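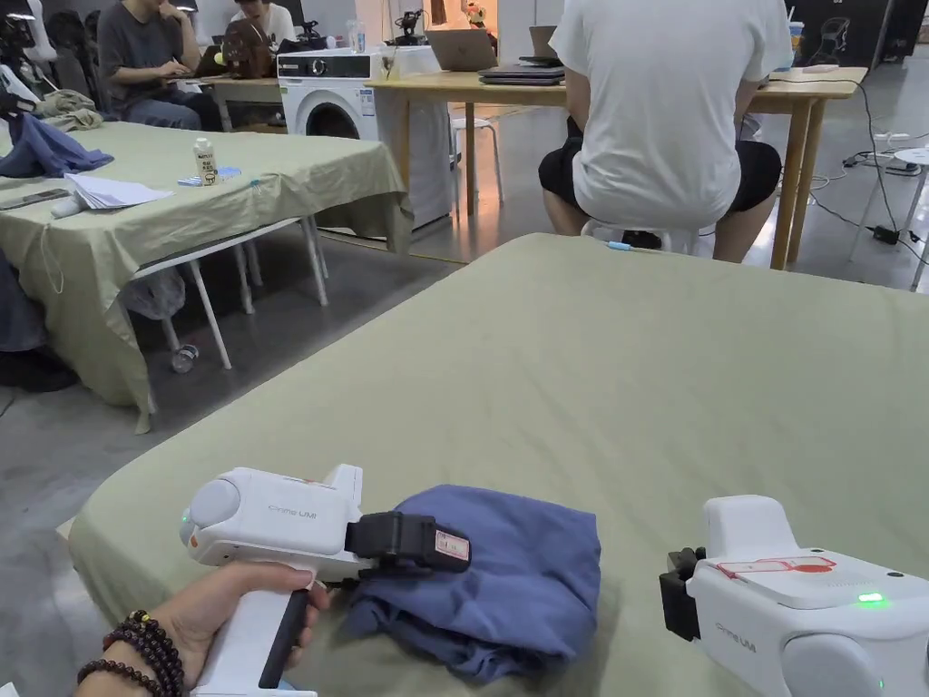 Dark blue cloth, folded to a rough square.

25 May 2022

Up before the alarm. Water at Narkness was flat at the landing and rippled past the bridge, wind from the west. I launched in the Pikavus instead of the club single because I wanted one more session on the new rigging before changing anything else.

Settings as left after the last outing: oarlock pitch unchanged, span unchanged, foot stretcher one hole toward the stern. The stretcher move was meant to give me more room at the catch. It does, but I am now finishing with the handles too close to my ribs, and the release gets crowded when the rate comes up. At low rate I don't notice it. I suspect the move was right and the inboard is wrong for it. Won't touch both on the same day.

Warm-up was the usual: arms only, arms and body, half slide, full slide, then a few short builds. Port hand still drops early at the finish. The boat tells me by leaning that way for the first part of the recovery and then coming level when I start to bend my knees. I tried holding the port blade in a fraction longer and it improved for perhaps ten strokes at a time. When I stop thinking about it the lean comes back.

Main piece was 2,000 meters at a capped rate, upstream, from the second marker. Plan was to hold one pressure throughout and look at the split only at each quarter. First quarter too fast, as always. Second and third even. Fourth drifted slower, with the wind a bit stronger where the trees stop, so I can't say how much of that was me. Average heart rate 147, which is what I wanted for the effort. Peak was in the last quarter and higher than I'd like for a capped piece.

The stroke coach lost the speed signal for a short stretch in the third quarter. Same fault as last week. The impeller was clean when I checked it back on the rack, so it is either the pickup or the wire where it goes under the deck. I pushed the connector home and taped it. If it drops out again I'll swap the wire with the one from the club single and see whether the fault follows it.

Rest was an easy paddle back down. Then starts: half, three-quarter, three-quarter, full, full, repeated from a dead stop until they got worse. The third one was the best. Blades went in together and the bow stayed down. By the last couple I was pulling the first stroke with my shoulders and the boat hopped sideways. Stopped there.

Finished with roughly 100 strokes square-blade, counted by feel more than by number. Starboard clears the water. Port clips the tops of the ripples, consistent with the early drop noted above. Raising the port lock by one spacer would hide the problem, so I'm leaving it alone for now.

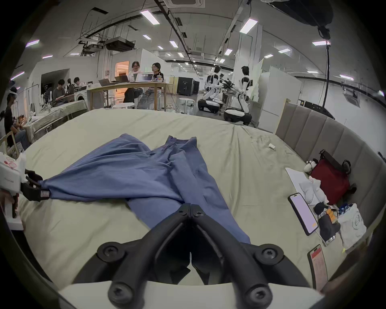
Blue pants, creases in both legs.

Afternoon. Washed the hull, ran the slides dry with a rag, oiled nothing. The port-side wheel on the seat has a flat spot you can feel with a thumbnail. Ordered a pair. The bow ball is loose again and needs proper glue, the tape is only good for practice and an inspector would send me back.

Put the last four capped pieces side by side. Average split has come down a little each time except today, and today had the wind. Heart rate for the same rate is nearly flat across all four. I read that as the technique getting better and the fitness staying where it is, which matches how it feels. The engine work needs to go up from next week, probably two long steady rows on the machine and one less technical outing. I don't love the machine but it doesn't have wind on it.

Entry form for Nutisen came through. The race is in September, single sculls, 2,000 meters straight, six lanes. Boats are weighed after the final only. The form asks for a seed time from the current season and I don't have one at race rate. Options are the Kusuma time trial, which is downstream and flatters everybody, or an unpaced piece here on a still morning, which they may not accept. Wrote to ask. If they want an official result it will have to be Kusuma.

Right forearm tight after the starts. No pain on gripping, some on turning a doorknob. Suspect the handle grips, which are slick and make me squeeze. Going to try the smaller pair, old but with some texture left. Check thumb position on the ends at the same time.

Next outing: move the collars to bring the inboard down by half a centimeter, stretcher stays put. Same warm-up, same capped piece from the same marker. No starts until the forearm settles. Bring a second roll of tape and the 10 mm wrench, which is still in the car.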